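June, after supper

Spent most of the day on the written rules for the two-arm table. Leonor Peixoto wants them finished before the people from Dhillon come, and I said I would have a draft. I have a draft. It is a page and a half and she will want it to be one page.

Half of it is old. Stay outside the tape when the arms are live. One person at the table, one person at the stop button, and the one at the button does not look at a phone. Brock Chan asked if that last part had to be in writing. I said yes. He was the one I had in mind, and I think he knew.

The new half is about what counts as a good run. We have been sorting cutlery, forks and spoons into two clear trays, and until this week each of us had our own idea of a pass. Yoga counts a fork as sorted once the gripper lets go of it inside the rim. Brock wants it lying flat. I had been passing anything that didn't hang over the edge. We found this out by having all three of us score the same 20 runs, and we did not agree on seven of them. That means the older numbers from Bresora are not worth much until somebody goes back through them. There are 173 runs in that set. I did not offer.

What I wrote down for now: a piece is in when all of it is below the rim and the gripper has moved clear. Wrong tray is a fail, even if everything else was fine. A piece that gets nudged off the table ends the run, and the run is kept and marked. We do not throw out bad runs. Josée Després was firm on that at Uris and I agree with her.
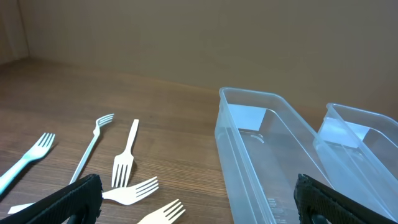
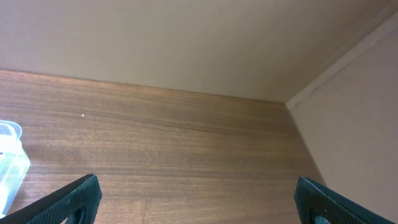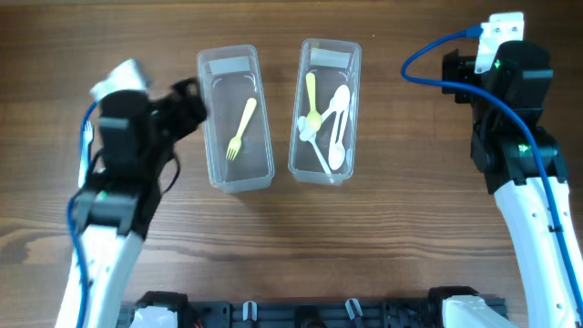
Cutlery table. Wrist cameras in the first two, both arms in the last.

Long talk with Yoga about the wrist views. He would like to score from them alone and save time. I am against it. They are good for the fingers and poor for the table as a whole, so the rule now says the overhead view decides and the wrist views are there to settle arguments. He took it well enough - he said he would try both ways on 30 runs and show me. Fine.

Still open:
How often to wipe the trays. I put "start of each session" and left a question mark.
Whether to change the starting layout by hand or from a printed sheet. Ha-neul Ha prefers the sheet. I do too, though it is slower.
Who can change the speed limit. I wrote Leonor and one other person, name blank.

Ate lunch at the desk, which I had told myself I would stop doing. Back is stiff. Sent the draft at almost five and she has not answered. Need to ask Ha-neul tomorrow where the spare tape went.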